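Avex two-arm gripper kit: review after a workshop build

Posted Sat 22 May
Filed under: Automation, Bench tools

The Avex kit is sold as a pair of electric grippers with a shared power board, a set of fingers and the brackets to fit them to small arms. It does not include the arms. It does not include a controller either, although the listing shows one in three of its photographs, and several buyers seem to have missed this. The pair costs 700 pounds. I fitted mine to two second-hand arms at Flukgate, the shared workshop where I rent a bench, and drove them from a Rerkico control board I already owned.

What follows covers assembly, wiring, calibration and handling, in that order. I have left out the bundled desktop software. It would not install on my machine and I did not need it.

Assembly

Each gripper arrives as a motor housing, a drive screw, a carriage and two fingers. The printed guide gives seven steps. Steps one to four are accurate. Step five has the carriage the wrong way round in the drawing and the right way round in the text, so follow the text. Step six calls for a thread lock that is not supplied.

The machined parts are good. The carriages ran freely on both units without any filing, and the screw holes lined up. The brackets are less good. Mine had burrs on the inside edge, sharp enough to mark a cable sleeve, and one needed its slots opened slightly before it would sit flat on the wrist flange. Allow an evening per arm if you have done this sort of thing before.

The fasteners come in a single bag. Two lengths of screw differ by very little and the longer one will bottom out in the motor housing before the head is tight. Sort them first.

Wiring

Power goes in at the shared board and out to each gripper on a four-core cable. The connectors latch properly. The cables are too short for a two-arm layout unless the board sits between the arms, where it is in the way. I made up longer ones and saw no change in behaviour.

The Rerkico board talks to the grippers over a serial line at the default speed. Both units ship with the same address, which must be changed on one of them before they are connected together. The guide mentions this on its last page, after the section telling you to connect them together. I would call that the most serious fault in the documentation.

Strain relief is left to the buyer. I used a Khondokar cable clamp on each wrist, the small size with the rubber insert, and it has held. Without one the cable pulls on the connector whenever the wrist rolls past a quarter turn.

Calibration

On power-up each gripper closes until it meets resistance, opens until it meets the stop, and takes the difference as its travel. If something is between the fingers when this happens, that thing becomes the zero position. The unit gives no warning. After this caught me twice I added a check to my own start-up script that compares the measured travel with a stored value and refuses to continue if they differ.

The position reading is repeatable enough for handling work. The current reading, which is what you have to use in place of a force sensor, is noisy at low speed and usable at moderate speed. I average it over a short window and treat a sustained rise as contact. This works on rigid things. On anything that gives under the fingers the rise is gradual and the threshold has to be set by trial.

Handling

I wanted awkward objects of known shape, light enough that a mistake would cost nothing. The ones I settled on are toy-like doughnuts with coloured icing, along with some shallow dishes, set out on a wooden tabletop with both arms over it. A doughnut is a fair test for a parallel gripper. The side is curved, the top is uneven, and there are only a few ways to take hold of it that do not end with it rolling.
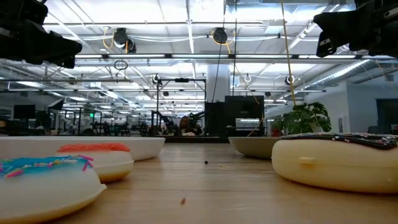

One reader commented on my earlier build notes that the fingers are the weak point and that anyone buying the kit should throw them out on the first day and print wider ones with a soft face. The same reader found that the standard fingers let round objects turn in the grip as soon as the arm accelerated, and that slowing the arm down only hid the problem.

I agree with the first half. The supplied fingers are narrow and hard, and on a curved side they make contact along a short line, so the object can pivot about it. Wider fingers help a good deal. A soft face helps further, at the cost of making the current reading slower to rise, which brings back the threshold problem described above.

On speed I have had a different result. Most of the turning I saw came at the moment of lifting, when the two fingers were not level with each other, and it went away once I had shimmed the wrist bracket. It may be that the reader's brackets were as uneven as mine. It is worth checking with a square before printing anything.

Passing an object from one gripper to the other is possible but needs care with order. The receiving gripper must report a stable grip before the giving one opens, and the kit has no built-in way to link the two. I handle this on the Rerkico board with a simple wait. A fault line between the two units would have been a cheap addition.

Placing into a dish with a raised rim is easier than picking up. The main trouble is the housing, which is bulky for the reach of the fingers. On a low approach the housing meets the rim before the fingertips are down. Come in steeply, or fit longer fingers and accept some flex.

Wear

The maker suggests greasing the drive screw every 2,000 cycles. I did so on one unit and deliberately left the other alone. The neglected one began to squeak and then drew noticeably more current on closing; I stopped it at 2,951 cycles, cleaned it and greased it, and the current returned to its earlier level. There was no play in the carriage when I took it apart. The interval looks sensible. The grease fitting is behind the bracket, so the gripper has to come off the arm to reach it.

Noise is moderate. In a large shared space it is not noticed. In a spare room at home it would be, mainly during calibration, when the carriage meets the stop.

Faults found

Address clash on first connection, as above.
Drawing for step five reversed.
Burrs on both brackets, one bracket not flat.
No thread lock in the box.
Cables short for two arms.

Who it suits

For a single arm on a home bench, half the kit is wasted and the grippers are not sold separately. For a two-arm build the price is fair - comparable pairs I looked at cost more and came with no brackets at all. Someone comfortable with a file, a crimping tool and a serial terminal will have it working in a weekend. I would not give it to a beginner without rewriting the guide first.

I am keeping mine. A set of wider fingers is printing at the moment, with a recess for a replaceable pad, and I will post the drawings in July if they last that long.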